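# Puck line

The **puck line** is a form of handicap bet offered on ice hockey matches. The favourite is given a handicap of one and a half goals, and a bet on that side pays only if the team wins by two or more. A bet on the underdog pays if it wins outright or loses by a single goal. The half goal is there to rule out a tie, and with it the refund that a tied handicap would require.

The bet is often described as a fairer alternative to the plain match winner market, usually known as the money line. It is hard to see why. The handicap moves the odds about, but the bookmaker's margin is still built into both sides, and on smaller leagues it can be wider than the margin on the match winner.

## How it works

Hockey is a low-scoring sport and many games are settled by one goal. Bookmakers therefore tend to leave the handicap fixed and change the odds, where in basketball or American football they would normally move the handicap itself. A heavy favourite with very short odds on the match winner may be offered at close to even money on the puck line. Supporters of the bet call this "value". It is simply a longer price for something less likely to happen.

Overtime and shoot-outs normally count, although the rules differ between firms and should be read before any claim about past results is accepted. A game decided in overtime ends with a margin of one, so a favourite that needs extra time cannot cover the usual handicap. Several published betting records mix games settled under different rules, which makes their totals close to useless.

## Empty-net goals

Most of the writing on the puck line concerns the last few minutes of play. A team trailing by one goal will commonly take off its goaltender for an extra skater, and the leading team may then score into an unguarded net. That turns a one-goal win into a two-goal win and settles the bet the other way.
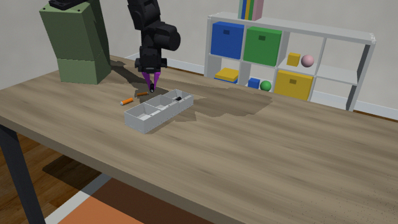
A number of systems claim to predict these late goals. The best known among hobbyists is the Clarkumell method, which rates teams by how early they withdraw the goaltender and how often they concede afterwards. Its followers quote a return of 11 per cent over 430 bets. The figure comes from the method's own newsletter, leaves out an unstated number of "void" selections, and has never been matched by anyone working from a full list of games. The newsletter also makes much of its computer modelling, a phrase that covers a great deal. What would matter is a record of each selection and its odds, posted before the game began. None has been produced.

A rival approach, sold under the name Brandosix, sets aside goaltender tactics and looks only at tired teams on long road trips. It reported a run of 30 winning bets from 40 over one December. A single good month is weak evidence – particularly when the months on either side were not published.

## Alternative lines

Some firms offer handicaps of two and a half goals or more, as well as reversed lines in which the underdog must win by two. Odds on these are long and the margins are seldom kind to the customer. The Urrutia tables, a set of odds comparisons passed around on betting forums, are sometimes cited as proof that reversed lines are underpriced. They record opening prices only, and a price that was gone before most customers could take it says little about what they might have won.

## Use of the term

The word "puck line" is mainly North American. British bookmakers are more likely to list the same bet as "handicap" or "goal handicap". A story that it was first offered at a betting shop in Zolthorpe appears on several websites, all of which seem to have copied one another – no slip, advert or newspaper notice has been put forward to support it.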